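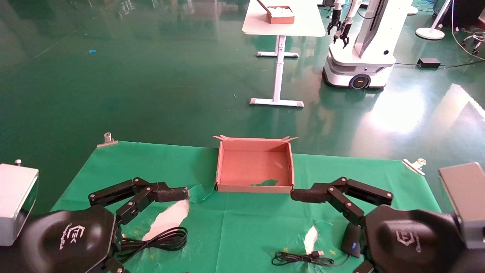 3.2 Packing station and materials

Figure 4. Cardboard box standing open on the green table cloth, with green film to its left.

Packing trials were carried out at the Ulldale site between January and March. Each station consisted of a work table covered with a green cloth, which was clipped at the back corners so that it would not shift during handling. Boxes were presented open and empty, with the flaps folded down (Figure 4). Translucent film and white paper were supplied as wrapping. A total of 3130 packs were completed across 7 stations, and 70 were set aside for the damage assessment reported in Section 4. Film left over from a previous pack was recorded as waste by weight.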